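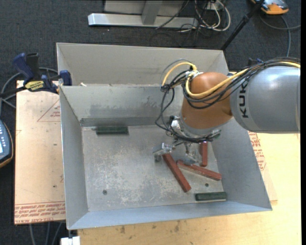 Rutilo Bin Picking Cell – Demonstration Unit

Product group: Loose part handling
Availability: By visit, by loan, or built to order
Next open day: 2024-08-10, doors open at 9 a.m.

The Rutilo cell picks loose parts out of an open metal bin and sets them down one at a time. It is sold by Ullgate as a complete station or as a kit for shops that already own an arm. The demonstration unit is kept at our Skirnen building and is the one visitors see running on open days.

What the demonstration covers

The standard demonstration takes 2 hours, including time for questions. It uses rectangular blocks in two colors, reddish-brown and dark green. Blocks are a good starting point for most visitors. They are easy to see from a distance, they land at awkward angles, and they end up against the walls and in the corners, where most bin picking setups have trouble.

The operator tips the blocks into the bin by hand and starts the cycle from the pendant. The arm moves over the bin, lowers the gripper, closes on a block and lifts it out. If a grip fails, the arm backs off and tries again from another angle. After two failed tries on the same part it moves on to a different one and comes back later. You are welcome to rearrange the parts between cycles – most groups do, and they usually push everything into one corner.

In the second half we run parts that visitors have brought with them. Please tell us ahead of time what you are bringing. Parts should be clean, free of oil, and no longer than 145 mm. Bring at least ten of the same part if you can. Very thin sheet parts and anything that tangles, such as springs and hooks, will not work on this unit.

The arm and gripper

The demonstration unit uses a KUKA arm with a metal multi-fingered gripper. The three fingers are small, so they can get down between parts that are lying close together. Finger tips can be changed with a hex key and the change takes a few minutes. Other tip shapes are on the parts shelf next to the cell, and you can ask to handle them.

Customers do not have to use the same arm. The kit version has been set up on several makes, and we can tell you before you order if yours is suitable. We need the model, the controller version and the flange pattern.

The bin

The bin has sloped walls, so parts that land near the edge tend to slide toward the floor where the gripper can reach them. For demonstrations it sits on a wooden tabletop and is held with bar clamps. Production cells are bolted to a steel stand instead. If you already have bins on your line, send us the inside dimensions and the wall angle. Straight-sided bins can be used, but expect to leave the last few parts behind in the corners.

The floor of the bin picks up scuffs and dust with use. This does not affect picking and the floor plate does not need to be replaced for it. Wipe it down when you change from one part type to another.

Ordering information

Complete station: quoted per job
Kit without arm: quoted per job
Gripper with one set of finger tips: $2375
Service interval, gripper: 2000 hours
Lead time, kit: roughly six weeks from order
Installation and training are handled by Michailidis, who also run the loan program.

Loan units go out for one month. The January slots are normally the first to fill, so ask early if you want one at the start of the year.

Before you visit

Closed shoes are required on the demonstration floor. Watch your step near the table – there are cables on the carpet on more than one side of it. Please stay behind the operator while the arm is running and do not reach into the bin until the operator says the arm is stopped.

You may take photos and video of the cell. Please ask first if another visitor's parts are in the bin.

Parking is behind the building and is free on open days. Groups of more than six should book a separate time, as there is limited standing room by the cell. To book, use the visit form and choose "Rutilo" from the product list. If you are bringing parts, attach a drawing or a photo with a ruler in it.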